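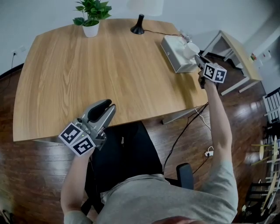
The cup pass, right hand closed and left hand open.

The pair came back from Wornville on a Monday with a tag wired to the left one. The tag said DRIFTS. Whoever wrote it had pressed hard enough to tear the card.

She had kept Clusto grippers running for two winters, and drift could mean anything. It could mean a loose cube or a worn pivot. Once it had meant a cracker crumb. She put the pair on the table by the lamp and went to find the small hex keys.

The left one opened wide and stayed wide. She squeezed it and let go, squeezed it and let go, 60 times, and wrote the number on the back of the tag. Then she checked the screws under the marker cubes. One turned a little before it caught. She took it out, cleaned the threads, put a drop of blue on them and ran it back in.

The sheet from Skanau said to let the thread lock sit for 24 hours. She made soup. She slept. In the morning she wiped the cubes with a dry cloth, one face at a time, and did not touch the print with her fingers.

The test was a cup. It was always a cup. You reached out to the far corner with the right hand, closed, lifted, set it down, and kept the left hand open and still the whole time. Then you changed hands. If the numbers for the open hand wandered while you held it still, you started over with the screws.

She did 14 passes on the right. Her shoulder began to ache on the ninth. The green light stayed green.

She did 14 on the left. On the last one she held the cup up longer than the sheet asked, waiting for something to slip.

Then she read the numbers. The left was good. It was better than it had been when it was new. The right was off by a hair, steady, the same hair every time.

She looked at the right one for a while. It had no tag. It had been in the same box, on the same truck, and the sheet did not ask about it.

The Jayasinghe van came at four. It was ten past two. She cut a new piece of card, wrote RIGHT on it, and reached for the keys.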